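Thirty-nine days without the phone in my bedroom

27th August

So I've been putting off writing this one, mainly because I kept thinking I'd fall off the wagon the moment I bragged about it. But it's been 39 days now since my phone last slept in the same room as me and I think I'm allowed to say something.

Some of you will remember my moaning in June. I'd looked at the screen time thing in settings (never look at the screen time thing in settings) and found I'd picked the phone up 744 times in a week. I don't even like most of what's on there! I was scrolling flats for sale in Wultham, a town I have no plans to move to, at ten to two in the morning. My sleep was a mess, I was snapping at people, and I'd stopped reading anything longer than a recipe.

I moaned about it to Ánh Âu over lunch and she asked what I was doing just before I picked it up each time. I said nothing, I was just lying there. And she said well, what were you thinking about while you were lying there, and I went a bit quiet. Work, mostly. Money. Whether I'd upset my brother. So that was a cheerful lunch. 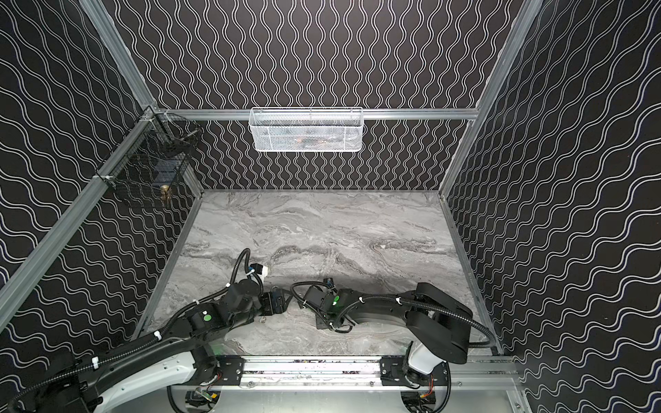 What I tried first (and what flopped)

App timers were useless. I'd set one for 25 minutes, it would pop up, and my thumb would press "ignore for today" before my brain had read the words. Turning the screen grey lasted an afternoon. Deleting the worst app just meant I used it in the browser, where it's slower and more annoying, and I still used it.

I also had a go at replacing it with something wholesome, which is how I came to own a very nice sketchbook with one drawing of a mug in it.

What's stuck so far

The phone now charges on the kitchen worktop from half nine. I bought a cheap alarm clock with a horrible beep. The first four nights were grim, I won't lie, I was properly fidgety and got up twice to "check the back door". By the second week I'd mostly stopped listening out for it.

I keep a notebook by the bed as well and when something starts going round my head I write it down. It's not poetry. One page just says BOILER in capitals. But it does seem to take the edge off, and I did eventually ring my brother, and he wasn't upset at all, he'd been busy.
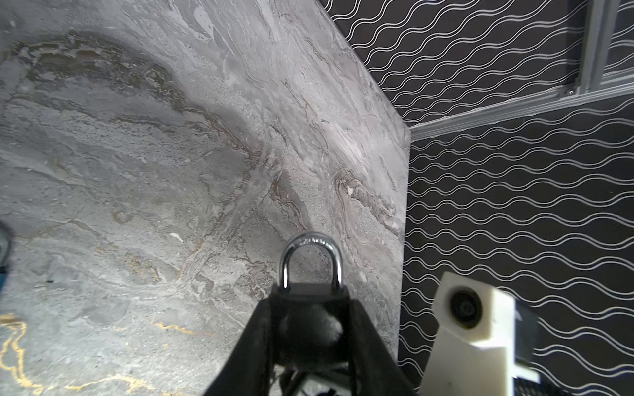 A padlock, shackle end up.

Now for the confession: mornings are still bad. I come down, put the kettle on, and there it is, and some days I've lost 18 minutes before the tea's even brewed. Esben Gunnlaugsson left a comment on my last post saying he keeps his in the hall with his coat, so I might try that next. If it's worked for anyone else, tell me below, and tell me what you do about the train too, as that's my other weak spot.

One more thing. A couple of you emailed to say it's gone well past being a bad habit and you're missing work or not eating properly because of it. Please do have a word with your GP. I was nervous about bringing it up with mine and she was lovely, asked about my mood, asked about sleep, didn't roll her eyes once. I'm on the waiting list for some talking sessions and I'll write about those if I feel like it at the time.

Right, it's nearly half nine and I need to find the charger.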